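About Bondum

Bondum is a storage and sorting studio for schools, community kitchens, and small workshops. We help people figure out where their stuff should live, and then we help them put it there! It sounds simple, and on a good day it is.

We started with one very full art room. The teachers at Kekana had paint in the same cupboard as the soccer nets, and 3 broken easels leaning on the only sink. We spent a February break hauling everything into the hallway, sorting it on the floor, and putting back what the kids really used. When classes started again, the younger ones could reach the brushes themselves, and the head of school asked if we would do the music room next. We said yes before she finished the question.

Since then we have worked through 193 rooms. Some took an afternoon. The costume store at Wolura took most of a month (so many hats), and we still go back every year to see how it's holding up.

How we work

We come and look first, and we ask a lot of questions. Who opens this cupboard? What do you need every morning, and what comes out once a year? Then we empty the room. All of it, if you'll let us — a bare floor tells you more about a room than any floor plan does, and people are always surprised by how much space they had.

After that we sort with you. We don't throw anything away without asking, and we're happy to keep the odd jar of mystery screws if you love it. Things go back in bins with plain labels in big letters, heavy items low, light ones up high. We leave you a one-page map of the room to tape inside the door.

Our own space

We moved into our studio in Botow two years ago and we love it. There's room to lay out a whole classroom's worth of supplies and walk between the piles, and visitors are welcome to come try out a layout before they commit to it.

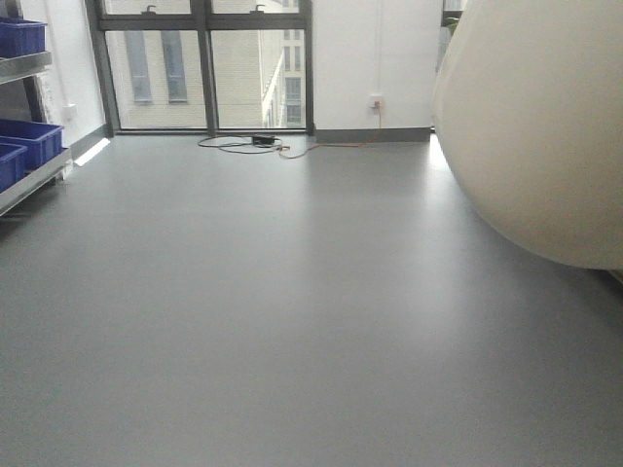 Palesa Mtshali
Founder and Lead Organizer

Palesa taught second grade before starting Bondum, and she still plans a room by thinking about who is shortest. She's a big believer in blue bins on open metal shelving, a good big window, and a floor you can sweep from one end to the other without moving a thing. She runs our first visits and writes most of the labels.

Vusumuzi Gumede
Workshops and Scheduling

Vusumuzi runs our Saturday-free calendar (we keep weekends for our families) and teaches the sorting workshops for school staff. Ask him about cable storage. He has opinions!

Come say hello

Studio visits are by appointment. Send us a note with a few lines about your room, messy or not.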